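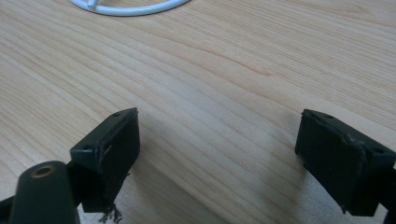
The Great Hosside Table Swap

The spring table swap is back on Saturday week, in the lower hall on Condari Street, doors at nine. If you own a table you no longer love, bring it. If you own a table your spouse no longer loves, bring it while they're out.

Newcomers should know the rules, which were drawn up after September. One table in, one table out. Nesting tables count as a single table, however many lawyers you consult. Card tables may be traded for card tables only, and please stop bringing doors on sawhorses. We had 3 last time. They are doors.

Last fall we took in 34 tables and sent home 32. The two left over are still in the lower hall, where the choir has started putting its coffee on them, so they may now be considered choir property. One has a burn in the shape of Ohio. The other claims, on a paper label glued underneath, to date from 1895, and the staples holding the label on are a good deal younger than that.

Darcy Paewai will be at the side door again with wood glue, clamps and opinions. Wobbles get fixed free while you wait. Darcy will not refinish anything, will not look at a photo of your deck, and would like whoever has the long clamp to bring it home.

Getting it there is your problem, though the Wyss family has offered their trailer before ten. Call them first. Legs off if they come off, and tape the screws to the underside in a bag. Last year's loose screws went into a coffee can, and the can is available for viewing.

Drop leaves welcome. Glass tops by prior arrangement. No pool tables, Gary.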